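Olton College of Design
Surface Materials I
Handout for Unit 4: Light and the Reading of Finishes

Prepared by Jeptoo Tanui. Students should read this handout before the Monday session.

1. Purpose of the unit

A finish is selected from a sample, under one lamp, in the hand. It is then installed across a floor or wall and seen under many kinds of light. This unit considers why the two so often disagree and how a specification may allow for the difference.

2. Terms

Local color: the color of a material under even, neutral light.
Cast shadow: the area from which direct light is blocked by another object.
Mottle: small, irregular variation in tone within a single finish.
Raking light: light that strikes a surface at a low angle.

3. Mottle and scale

Fine mottle blends into one tone when viewed from a distance. A client who approves a sample at arm's length may find the same material flat and plain when it covers a lobby. Samples should therefore be viewed at two distances, and both should be recorded on the review sheet.

4. Shadow and apparent color

A warm surface does not simply become darker in shade. Depending on the fill light, it may shift toward gray or brown. Where several shadows overlap, one finish can appear to be several, and the edges may be mistaken for joints or stains.
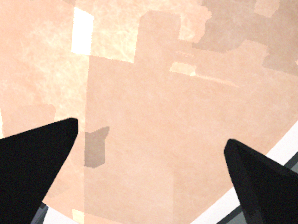 Figure 1. Mottled peach surface in patches of light and shade (computer rendering).

Students should name the local color first and only then describe the shaded zones. Reversing this order is the most common error in submitted work.

5. Assignment

Choose one matte finish from the Rashidi sample cabinet. Record it at 11 a.m. and again under lamp light. Submit a written comparison of no more than 200 words, with both review sheets attached.

Questions regarding cabinet access should be directed to Mutua Mosoti in the materials library.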